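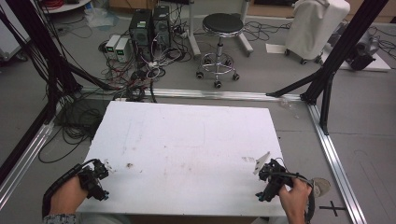 The Second Life of a White Surface

Most white surfaces in a workplace start out clean and stay that way for a week or two. Then come the pencil lines, the scuffs and the brown smudges, and at some point a manager asks whether it is time to buy new ones.

For a long time the answer was yes. Tullitz, a packaging firm with one plant and 112 employees, used to replace its bench tops every spring. The old ones went into a dumpster behind the loading dock. The bill came to $4,000 a year before hauling, and the company had stopped looking at it as a choice.

That changed when the plant moved to a smaller building and had no room to store new stock. The benches stayed as they were through the summer. Orders went out on time. In September the firm canceled its standing order and put the money into better lighting.

Small manufacturers have been coming to the same decision for different reasons. Some are short of cash. Some have workers who prefer a surface they already know, with old layout marks still in place. At Cusi, a picture framing shop, staff asked to keep a bench that was due to be thrown out, and it is still by the front window.

Stains are a separate matter. A stain that sits on top of a surface will usually come off with dish soap, warm water and a soft cloth. One that has soaked in will not, and scrubbing it tends to dull the finish and make the next stain harder to remove. Fandico, which sells cleaning supplies to workshops, tells its customers to try the mildest product first and leave it on for 3 minutes before wiping.
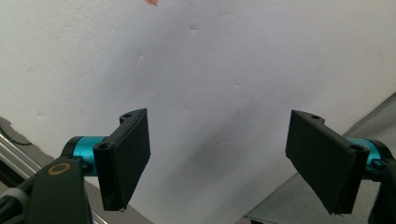 A white surface with slight wrinkles.

Sheet coverings are the other common answer. A covered bench can be stripped at the end of a shift and made ready for the next one. The drawback is waste. A busy shop can go through 600 feet of covering in a month, and much of it is thrown away with only a few marks on it.

Vireck, a sign maker, tried both approaches side by side for a year. It now covers the benches used for paint and leaves the others bare. The bare ones are washed once a day, at 4 p.m., and turned over when one side gets too rough to draw on.

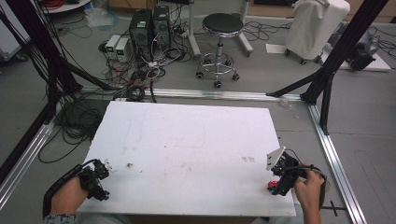 Smudges and scuffs on a white board set over a concrete floor.

Turning a board over is the oldest trick in the trade, and it costs nothing but a few minutes and a second pair of hands. It works best on boards that are finished on both faces. Buyers should check for that before they order, as single-faced boards are often sold at nearly the same price.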